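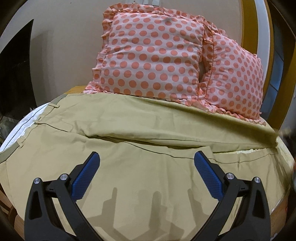
Khaki cloth on the bed, gripper open, spotty pillows waiting their turn.

Bimdale releases Pelix 2, planning software for soft and floppy things

Monday, June 15, 2026

I've been promising this one since April, so let me get straight to it: Pelix 2 is out today, and anyone with a licence for the first version gets it free!

I'm Mirjam Tanner and I look after the perception side at Bimdale. Pelix is our software for planning how a two-fingered gripper should take hold of cloth. Boxes and bottles keep their shape while you think about them. Bedding doesn't, and neither does anything with a waistband, and that has kept us busy (and quite often cross) for a long while.

The big change is in how Pelix picks its first grip. The old version looked for the highest fold and went for it, which was fine on a tea towel and hopeless on a crumpled heap. The new one looks for edges, seams and hems first, scores them, and only falls back on folds when it can't find anything better. We trained it on 3000 short recordings made with hand-held grippers in ordinary bedrooms, with all the creases, patterns and bad light that come with them. Shadows used to be a real nuisance, by the way. Pelix would see a grey patch on a plain sheet and plan a lovely grip on nothing at all. It does that far less now. 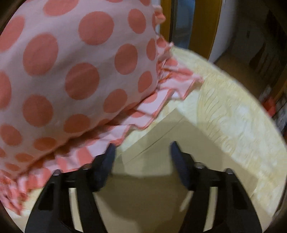 Ruffled edge against the left finger pad, with the plain beige sheet underneath.

Frills got a whole chapter of their own in the release notes. A ruffle gives you loads of edge, nearly all of it pointing the wrong way, and Pelix now treats the gathered strip and the cloth behind it as two separate layers. You can switch that off if you never handle anything frilly, and planning gets a bit quicker.

Heikki Partanen has rebuilt the replay tool as well, and I think it's my favourite bit. You load a recording, drag along the timeline and see which grips the planner considered at each moment and why it dropped them. "I wanted to be able to argue with it," Heikki says, and he does, most afternoons.

We also fixed 17 bugs reported by the team at Kuipers, who ran the test build on their laundry line. Thank you, and sorry about the pillowcases.

Pelix 2 works with the Mustance controller straight away. Other controllers need the adapter, which is in the same download. New licences cost 710 euros a year per workstation, support included. Trial copies are on the Bimdale downloads page, and press questions can come to me through the contact form.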